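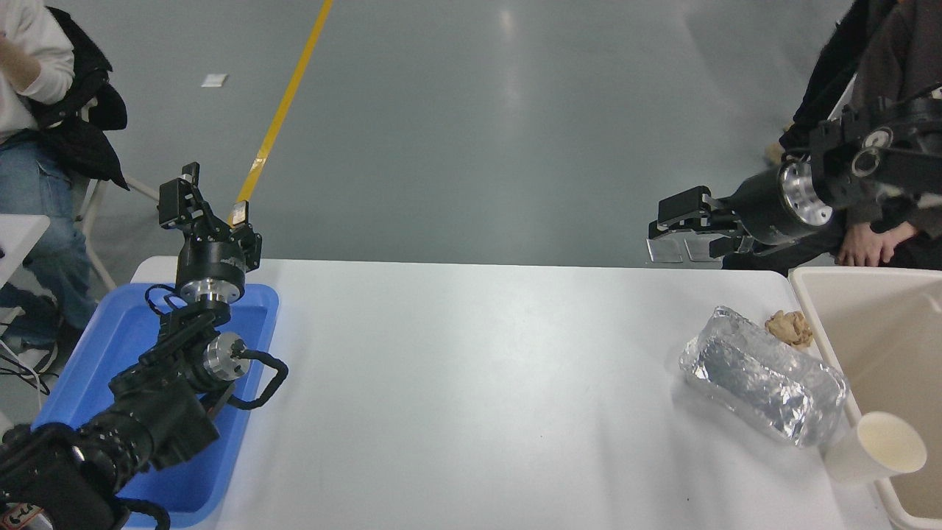
Minutes, Trip Planning Meeting, March

Present: Yu-ting Sin, Botond Rácz, Riet Verstraete, Yung-ching Cheung, and me, Lorraine Costigan (typing as fast as I can, so forgive the spelling).

Started at 9:40, once Botond found parking.

1. Last month's minutes
Approved. Riet asked me to correct the line saying she "loved" the guesthouse in Akitz. She liked the breakfast. The beds she did not like. Fixed!

2. The Clania ruins walk
This took up most of the morning. Yu-ting is just back from walking the whole route with the local guides, and I could have listened to her all day. The old hill town has a gate and a long run of wall still standing, and then you come around the corner and there's the lake (I'm already trying to work out how to get myself on the first departure). The climb is 2000 feet from the trailhead and she thinks our brochure undersells it. Right now we call it "a gentle morning." She'd like "a steady uphill morning, with stops." Yung-ching worried that would scare people off. Botond said he'd rather scare them in the brochure than on the hill, and I'm with him on that one.

Agreed: Yu-ting rewrites the page and sends it to all of us by Friday. Group size stays at 7 guests plus the guide.

We also talked about mules. The family who runs them can carry day bags but wants a firm number the evening before. Fine by everybody.

3. Gandport to Clania transfer
The ferry gets into Gandport at 2:15 now, later than last season, so the old van timing doesn't work and we'd be driving the last stretch in the dark. Riet has priced two options. One is a night in Gandport at the harbor hotel, which comes to $95 a person with dinner. The other is taking the morning bus boat, which is cheaper but has hard benches and no shade. I took that boat once and my back still remembers it.

Yung-ching wanted to know if a night in Gandport would feel like filler. Yu-ting said no, the fish market is great early in the morning and there's a little museum with pottery from the ruins, so people would arrive at the site already knowing what they're looking at. I thought that was a really good point, and it pretty much settled things.

Agreed: overnight in Gandport. Riet to hold rooms. Botond to redo the price sheet.

4. Kinnunen Lodge
They've written again about the deposit. Botond read the email out loud, all of it, including the part about the new sauna. They want the money six weeks ahead instead of four. I said I'd call the owner myself and see if she'll meet us at five. Left open until I've talked to her.

5. Newsletter
We're up to 196 replies to the "where next?" questions, and Yung-ching has read every one (thank you!!). Lots of people want more archaeology and slower days. Quite a few want shorter drives. One person wants us to bring back the cheese stop, and so do I.

Agreed: Yung-ching writes a short piece for the next issue. Yu-ting gives her some notes on the Clania walk to go with it.

6. Anything else
Riet needs everyone's spring travel receipts. Botond still has the spare first aid kit in his car and will bring it in.

Finished at 11:30. Next meeting same time next month, and Riet is bringing the coffee.

L.C.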